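Reading room check, Bozsik papers (novelist, letters and drafts), March 2022
Checked by: Tibor Deák

- [x] **Exit door and stairs clear.** Door sticks at the bottom. Still opens with one hand.
- [x] **Extinguisher.** Gauge in the green, tag current to August.
- [ ] **Shelving fixed to wall.** Bay 3 has a loose bracket. Keep the bound Skadel magazine off the top shelf until it is tightened.
- [x] **Boxes counted against list.** 22 on the list, 22 on the shelves.
- [ ] **Manuscript of *Flurnport*.** 252 leaves, all there. Rust from old paper clips on the first chapter. Clips to come off before the next reader has it.
- [x] **Letters to Brevcombe Press.** Folders dry, no mold. One torn envelope put in a sleeve.
- [x] **Pencils only at the tables.** No ink marks found on the drafts.

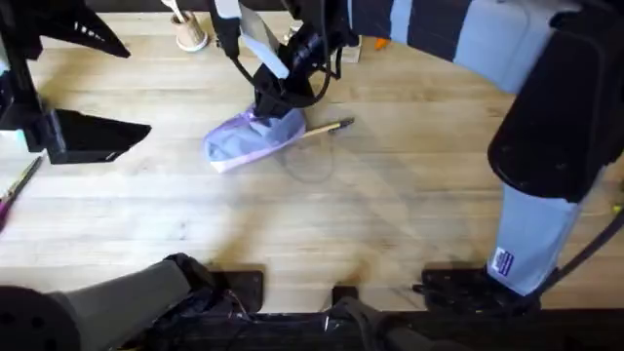

- [ ] **Lamp cords.** Cord at table two runs across the walkway. Move the lamp to the wall side.
- [x] **First editions case locked.** Spare key is in the desk, tagged.
- [ ] **Visitor sheet.** Last page is full. Print more.

Bracket and lamp cord come first. Recheck both before the room opens to readers again.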